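Onddale Home Notes
Home > Kitchen > Cleaning and Care
Caring for Plastic Trays, Boards and Tubs
By Raíssa Nogueira – 2 March 2021

Most kitchen plastic wears out from heat and scouring long before it breaks. The methods below apply to common food-grade trays, cutting boards and storage tubs. Check the underside for a care mark before using hot water.

Daily washing
Rinse with cool water first. Hot water sets egg and milk residue. Wash with dish soap and a soft cloth, then rinse again. Keep the water below 60 °C unless the maker states a higher limit. Thin plastic can warp on the lower rack of a dishwasher, so load it on top and away from the heating element.

Corners and rims
Grease collects where the floor of a tray meets the side. A flat sponge passes over this line without touching it. Use an old toothbrush and work along the step, then around each corner. Wipe the outside of the lip as well.

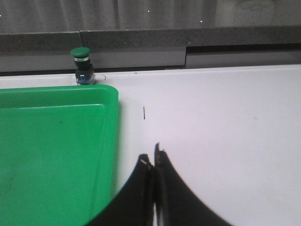
Stains
Tomato and turmeric stains sit in the surface layer. Mix 3 tablespoons of baking soda with enough water to form a paste. Spread it over the stain, leave it for 20 minutes, and rinse. Repeat once if needed. Direct sun for an afternoon will fade what remains – longer exposure makes some plastics brittle.

Do not use steel wool. The scratches hold food and take up color faster than the original surface.

Odors
Onion and fish odors respond to white vinegar diluted with an equal part of water. Soak, rinse and air dry with the lid off. Never combine vinegar with bleach.

Drying and storage
Stand trays on edge in a rack. Stacking them damp traps water between the floors and leaves a film. Put a sheet of paper towel between pieces that nest tightly.

When to replace
Discard any piece with cracks, a sticky surface or deep knife cuts. A tray that rocks on a flat counter has warped and should not be used to carry liquids.

Filed under: Plastics, Trays, Stain removal
Next: Descaling a kettle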